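Budget for second gripper + spares, what am I forgetting?

Kwok-wai Tsao
Posted 5/20/19
Small bench arm, two-finger gripper, pick and place on household stuff. Cups, wooden box with a slot, cutting board. Have $1,491 left to spend. Urnard quote for a second gripper is 307 less than Weltis but no spare fingers incuded. Wrist camera stays.
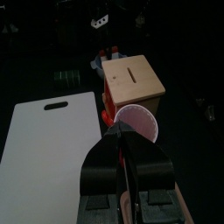 Need to order before end of May. Go cheap and buy fingers later?

Daichi Hamada
Get the spares in the same order – shipping seperately cost me 200 last time. Ask Urnard for a finger price in writing. Also cables, and a mount plate if your arm's flange is different. Keep some back for that.

Okabe
weltis. never had a problem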